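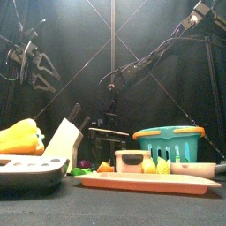 Anyone who has tried to write code for picking up a lemon will see the appeal of just showing the arm how it's done, according to an early tester at Famside, who had both grippers moving on the first afternoon and didn't want to give the controls back.

That reaction is one we have been hearing a lot at Hustwood, and we are very happy to share why. 2019-06-20 marks the release of Pakelside, our two-arm teaching kit for labs, classrooms and small workshops that want robots to learn everyday handling tasks from people.

With Pakelside, a person teaches by doing. You sit at the control station, take one handle in each hand, and the two arms over the table follow your movements. Close your fingers and the gripper closes. Every move is recorded along with the camera view, and when you have enough good runs of the same task, the software trains on them and the arms have a try on their own.

There is a second way in, too. Switch an arm to hand-guided mode and it goes light enough to lead around by the wrist, so you can walk it through a reach or a turn while standing right beside the table. Our testers tended to start this way (it's a lovely feeling, a bit like helping a kid hold a pencil) and then move to the remote handles once they wanted both arms working together.

We chose a toy kitchen for the first set of lessons, and we can't say enough good things about it. A toy eggplant and an ear of corn ask for very different grips. A frying pan wants to be taken by its handle. A basket has to be held steady by one arm while the other reaches in, and a knife block teaches you quickly how careful you have to be about angle! Toy food is light and cheap and comes in shapes no one would think to design for a robot, and everybody who sits down at the station already knows what to do with it.

The release includes 40 starter tasks built around that kitchen. Some are simple, such as moving the lemon onto a tray. Others need both grippers, such as passing a pan from one side to the other. Each task comes with a start layout, a short note for the person teaching, and a set of recorded runs to compare your own against. In all, 1,281 recorded runs ship with the kit, including the clumsy ones, which we kept and labeled. Our own people found they learned a great deal from watching a missed grasp and the second try that followed it.

How many runs does a task need? It depends on the object and on how much you move things around between tries. In our shop, a single-arm task was usually worth training after 80 runs, and we suggest changing the layout a little each time. Turn the pepper. Slide the stovetop over. Put the orange fruit wedge where the eggplant used to be. A robot that has only seen one neat arrangement will do poorly with any other, and the software now flags a set of runs that look too much alike.

Remote teaching can be tiring on the shoulders, and we heard that loud and clear from Famside. The handles have been made lighter, and there is a foot pedal that freezes both arms in place so the person teaching can let go, stretch, and pick up from the same spot. The pause is left out of the recording automatically.

Pakelside grew out of a project called Iordache, which began in January with one arm and one handle and a great deal of tape. The name lives on in the recording software, Iordache 4, and files made with earlier versions will open in it without changes.

There are limits, and we would like people to know them before they order. The arms are meant for light objects on a tabletop. They do not feel how hard they are squeezing, so the person teaching has to judge grip by eye. Soft things like cloth and sponges are still hard going, and tasks with liquids are not supported in this release. We are working on the first of these now and hope to have cloth folding in the next set of lessons.

Orders for Pakelside are open today. Schools and colleges can ask for a loan kit for one term, with the toy kitchen set included. Hustwood will also host open teaching sessions at its workshop through the summer, where visitors can take the handles for as long as the line behind them allows.

About Hustwood
Hustwood builds tabletop robot arms and the tools for teaching them. Recorded runs shared by Pakelside users will be posted on the Hustwood website as they come in, along with the layouts needed to set up each task at home or in class.

Press requests, loan kits and session bookings: please use the contact form on the Hustwood website.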